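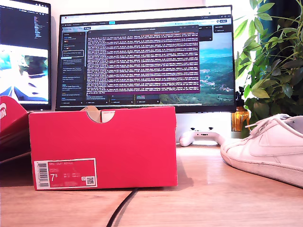 The automation walk-through at Tamlow covers the shoe line, the returns bench and the desk where the terminal logs are read. Each item is marked OK, FIX or WATCH, with comments from the people who work that station. The size label on a shoe box goes in the lower left corner of the front panel, as on the red 7.5 box, and the cell is set up around that position. A box turned the wrong way is still the most common stop, so most of the comments come back to it.

1. Emergency stop within reach of both work positions
OK. Tested at 7 a.m. by the early shift and again after lunch.

2. Marked floor line between packer and cell
WATCH. The tape is worn at the aisle end. The early shift says they no longer notice it - replace with the wider yellow.

3. Speed limit when a person is at the bench
OK. Set by Omach at installation and not changed. Staff asked for the setting to be posted where they can read it. Sheet to be printed by Wednesday.

4. Daily load
WATCH. The cell is rated for 600 boxes a shift. Packers report that the last 70 or so minutes of a heavy shift are spent clearing misreads.

5. Manual lifting
OK. Before the cell came in, two people on the line handled 1,000 boxes a day between them. Their share is now under 500, and sore wrists come up less in the weekly talk. Standing still has gone up, and both asked for a mat and a stool. Mat ordered from Dong, stool not yet approved. 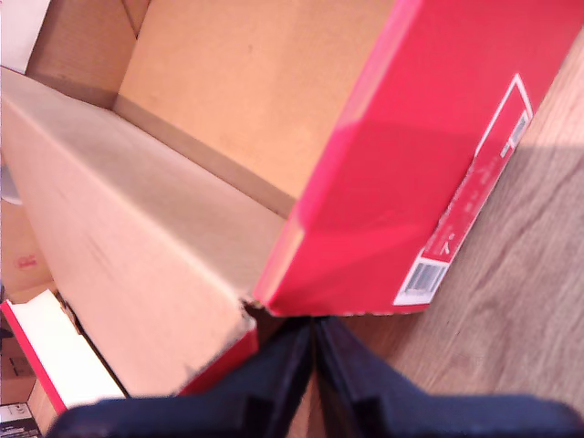 6. Rotation between stations
FIX. The written plan is a change every two hours. In practice the person who knows the Litar software best stays at the desk all day and the others stay on boxes. Two more people to be trained on the logs before September. Until then the supervisor covers one hour at the desk in each shift.

7. Cartons and packaging
FIX. Torn cartons are to be pulled before loading, but no one has been told whose job that is. Comment from the late shift: "We were told to leave everything to the machine, then told off for leaving it." Add to the packer's card. Staff may stop the cell for a bad carton without asking first.

8. Log reading
WATCH. Error text is long and uses codes from the supplier. A one-page list of the ten usual codes in plain words would save calls. Litar has sent a draft, and the packers have marked it up. Three of the codes still make no sense to anyone on the floor.

9. Desk and cables
FIX. Cables to be run behind the desk and tied. Nothing to be set on top of a cable. Same comment as last time.

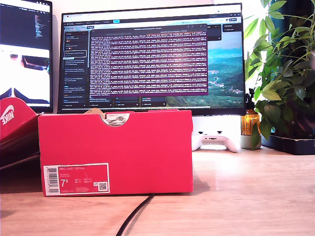

Item 9: cable on the desk surface, shoe box in front of the monitor.

10. Break times
OK. Breaks are taken at fixed times again. For the first few weeks people skipped them to keep up with the cell - this has stopped.

11. Reporting near misses
WATCH. The form is only on the tablet, and the tablet is often charging in the office. Put paper forms back at the bench.

12. Job descriptions
FIX. The packer description still lists hand counting and taping, and leaves out resets, log checks and label checks. Pay grade question passed to the office, no answer yet. Staff want it in writing before the second cell arrives.

Open items go on the board by the time clock. Items marked FIX are checked again at the next walk-through, with someone from each shift present.

4 comments | 11 shares

Contact the Tamlow site office | © Tamlow | Back to top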